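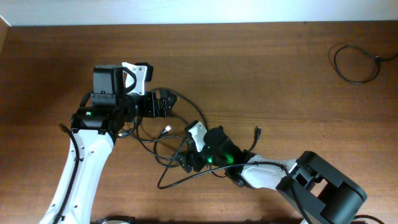

Can you get a white heat ring out of an oiled wooden tabletop without sanding it?
Usually, if the mark is pale and fairly fresh. Try a dry cotton cloth and a warm iron first, then re-oil the spot along the grain.

From: Maribel Londoño
To: Irndale shared tables list
Date: 2018-08-14
Subject: Re: [tables] rings, and the cable situation

Wycliffe Mbwambo wrote:
> I put a hot mug on the long brown table and it left a white ring
> the size of, well, a mug. Jintana says sand it. Hortensia says
> mayonnaise. I am leaning toward a tablecloth. Also, is there a
> rule about cables on that table or do we just let them breed?
>
> Wycliffe

Wycliffe,

Please don't sand it. Jintana sanded the Gokstead bench in February and we now own a bench with a dip in it, very comfortable for one person of a particular shape.

Mayonnaise does sort of work. It's the oil that does it, and the table smells like a deli until the weekend. I'd go with the iron: no steam, low setting, a folded cotton T-shirt between iron and wood, 5 seconds at a time, lift and look. If the ring fades, keep going. If the wood starts to darken, stop and come find me, preferably before telling the list.

Afterward wipe on a thin coat of the Rewi oil (the can is under the sink, behind the other can, which is not oil). Go with the grain, which on that table is fine enough that you may need your glasses. Leave it 21 minutes and wipe off the rest. I know it says 20 on the can. I timed it once and have opinions.

As for cables, the rule, such as it is, dates from Xinyi's great untangling: black ones get a paper tag at both ends, because they all look alike once they've crossed twice. Leads over 6 feet get tied back at the table edge. There is a bag of 163 Velcro ties in the Ilby drawer, a number I know only because Xinyi counted them and put it on the label. I have never seen anyone take one out.

And no tablecloth, please. We had one. It's where the ring on the other table came from.

Maribel

PS Hortensia, the jar in the fridge marked TABLE is yours, I assume?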